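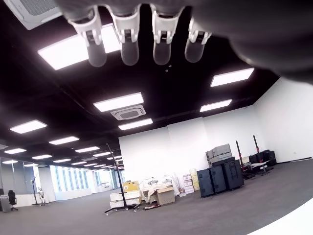
Abb. 1: Deckenleuchten und Lüftungsgerät

Projektbericht: Licht und Blendung am Arbeitsplatz
Corina Widmer, Nicanor Carrillo

Wir haben 35 Personen gefragt, wie sie das Licht beim Lesen empfinden. Als Richtwert nahmen wir 500 Lux, für Verkehrsflächen 200.

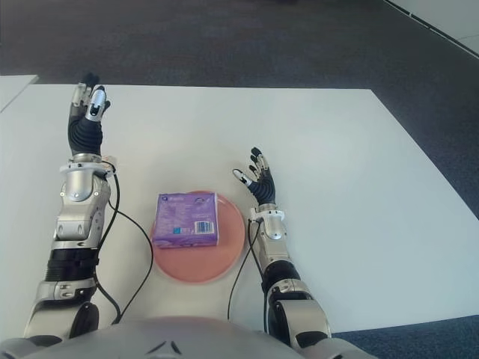

Abb. 2: Rosa Teller mit violetter Packung auf weißer Tischplatte

Matte Flächen wurden besser bewertet als glänzende. Vier Befragte klagten über Kopfschmerzen am Nachmittag.

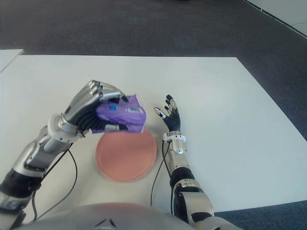
Auswertung

Die Bögen hat Refugio Ponce in eine Tabelle übertragen. Zwei waren unvollständig und fehlen darin. 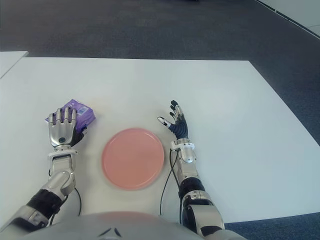
Zuletzt geändert: 05.08.2021

Ältere Befragte wünschten sich meist mehr Licht. Eine zweite Umfrage im Winter steht noch aus.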